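## 4. Recording garment episodes

Follow this section once the arm is homed and the wrist camera has passed its focus check (section 3). One episode is one garment, handled from start pose to release. Plan on 49 episodes to a batch.

### 4.1 Before you start

1. Log in to the Gakell recorder and choose the task **Garment - grasp and turn**.
2. Enter the garment code from the bin label, for example 1609. Use the code exactly as printed.
3. Wipe the wrist camera lens and both finger pads with a dry cloth.
4. Check the free space on the Lūse drive. A full batch needs 313 GB.
5. Set the work light and leave it alone until the batch is finished.

**Note:** Hard shadows are fine. Daylight from a window is fine too, as long as you tick *Mixed light* on the batch form.

### 4.2 Recording an episode

1. Place the garment in the work area. Don't smooth it out. Folds and bunching should vary from one episode to the next.
2. Press **Record** and wait for the tone.
3. Bring the fingers in slowly with the hand controller. Approach from the side where you can, so that the camera keeps the cloth in view.
4. Close on the fabric. Stop as soon as both pads are holding.
5. Lift, turn and lower the garment, then open the fingers.
6. Return to the start pose and press **Stop**.
7. Mark the episode *Good*, *Failed grasp* or *Discard*.

Keep failed grasps. The training set uses them, and a batch with none at all will be sent back. Use *Discard* only for operator mistakes, such as pressing **Record** late.

**Caution:** Keep your hands clear while the recording light is on. To move a garment by hand, press **Stop** first and wait for the arm to lock.

### 4.3 Close work on seams and bands

Elastic bands and stitched seams get their own tag because the cloth behaves differently on either side of the stitching.

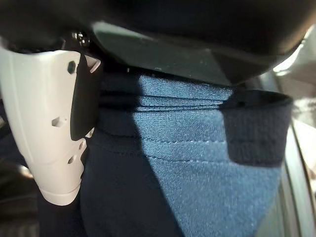 1. Slow the controller to 10 per cent before the fingertip reaches the garment.
2. Bring the pad up beside the fabric and pause for two seconds.
3. Grip the band or the cloth next to it, and add the tag *band* or *body* to match.
4. If a finger catches in a fold, open fully and back out the way you came in. Don't pull sideways - it strains the finger mount.

**Note:** Part of the hand will often block the camera at this range. Keep recording unless the fabric is hidden completely.

When the batch is done, choose **Close batch** and send the form to Magdy Nasr at Grismont. Uploading is covered in section 5.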